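Lobo Garment Handling Set: Data Card and Equipment Planning Notes

Maintained by: Rima Moussa (equipment planning) and Rami Sabbagh (data), Gretdale Laboratory, Nistenau

Summary

The Lobo set records two-arm handling of everyday clothing: placing garments on hangers, moving small items into a divided tray, and setting folded pieces aside. It was collected at the Nistenau site in support of a purchasing decision. Gretdale intends to equip a second site at Bolport and wishes to base the order on recorded work. This card sets out what the recordings contain and how they should be read by those preparing the budget.

The release contains 200 episodes in its present version. Each was recorded on one workstation of 2 arms, with a small camera at the wrist. The views are close, and the gripper fingers take up a good part of most of them. Readers costing the fingers should note the scuffing along the rims.

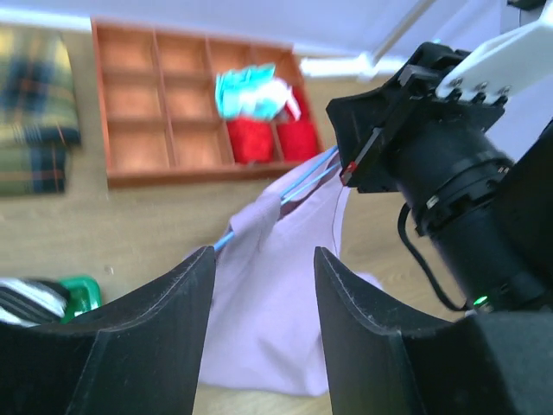
Equipment covered by the estimate

The estimate for Bolport is divided into capital items and consumables. Capital items are the arms, the grippers, the wrist cameras, the control computer and the mounting hardware. Consumables are finger pads, cables, hangers, trays and clothing. The two groups are approved separately, and requests should not be combined on a single form.

Clothing and hangers are bought through the ordinary supplies account. Light plastic hangers are specified throughout. A hanger is held by its neck, just below the hook, and any alternative offered by a supplier should leave that part of the stem clear enough for the fingertips to close on it.

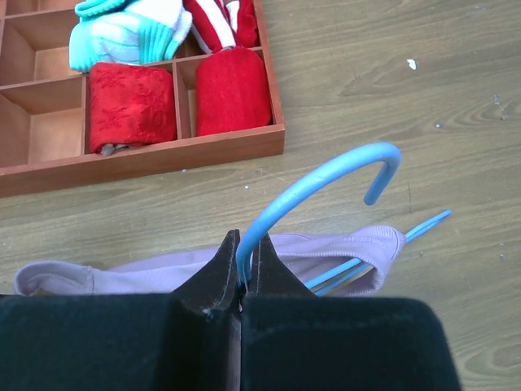 Can the hangers be replaced with a cheaper type part way through the year?
Substitution is permitted only between collection periods. A change of thickness or surface alters the grip, and episodes recorded before and after the change would need to be listed separately in the index. The saving seldom covers the additional work.

Floor space and layout

Work is carried out at floor level against a plain wall. The divided tray is placed near the foot of the wall, with folded clothing to one side of it. Bolport should plan for the same arrangement, including clear floor in front of the tray on which a garment may be spread. Benches are not included in the estimate and should not be added without consulting Ms Moussa.

Where a standing rail or pole is used, its base must be counted as part of the working area. The first floor plan submitted by Bolport omitted this allowance and was returned for correction in July.
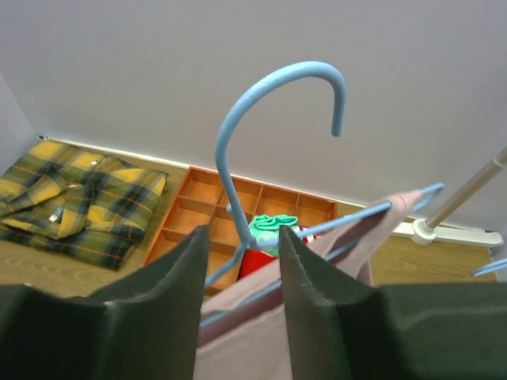

The revised plan also moves the control computer to the outer side of the workstation, so that cables do not cross the space in which the arms travel. An extension kit has been added to the capital list for this purpose. Power and network points are the responsibility of the building office and are charged to its own account.

Spare parts

The estimate allows for 6 sets of fingers in the first year. This figure covers planned replacement only. Damage arising from misuse, or from operation outside the documented limits, is charged to the department concerned.

Lint and dust collect on the finger surfaces, and soft fabrics should be expected to add to them. Cleaning cloths and replacement pads are therefore listed under consumables. Large, loose garments form folds and loops when lifted, and the purchasing group has asked that a range of them be kept in the clothing order.
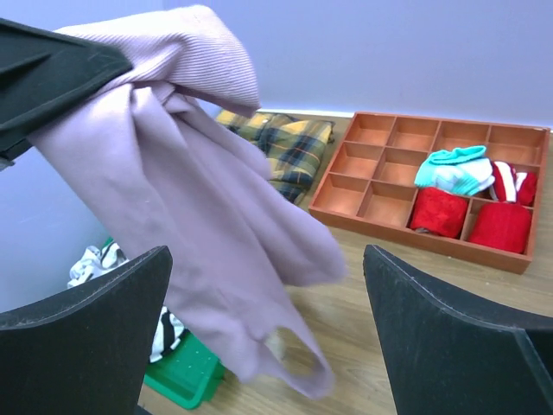

Quotations for spare parts should state the delivery time as well as the price. A lower price with a long wait is acceptable for trays and hangers, which are held in stock, but not for fingers or cables.

Limitations

The set was recorded in a single location with a limited selection of clothing. It does not support estimates of working speed, and it should not be cited as evidence of reliability over a full shift. Running costs for Bolport will be reviewed after the first collection period.

Contact

Questions on the budget lines should be addressed to Rima Moussa. Requests for access to the recordings, and corrections to the episode index, should be sent to Rami Sabbagh.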